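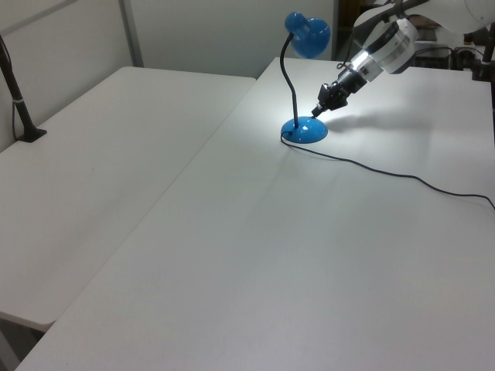 Comparing Two Grippers on Household Objects

Last updated: 7/13/24

Print this page | E-mail this page

During June I compared two grippers on the same arm, using objects that most homes contain. The first was the compact black gripper supplied by Galbraith. The second was the Letetti, a wider model with softer pads. Each was given 20 attempts per object under the same controller settings.

The desk lamp proved the most demanding item. Its base is a shallow, glossy dome, and the approach must come in low and at an angle to leave room for the gooseneck stem. The power cord was left on the table during all attempts, as it would be in an ordinary room.

The Galbraith unit completed 5 more lifts than the Letetti on the lamp base. Its small fingers could reach the rim without touching the stem. The Letetti performed better on cups and soft packaging, and I would still select it for kitchen work.

Lighting required more attention than expected. The lamp shell and the white tabletop both return strong highlights, and the depth readings near the dome were unreliable until exposure was set by hand. Larysa Stelmakh advised lowering the approach speed for the final stretch, and this setting was kept for both grippers.

Davina Paterson has asked whether the results would hold with the Skuramley controller. That comparison has not been made - the unit is still awaiting a replacement cable. The results will be added to this page when available.

Shares: 20 | Comments: 5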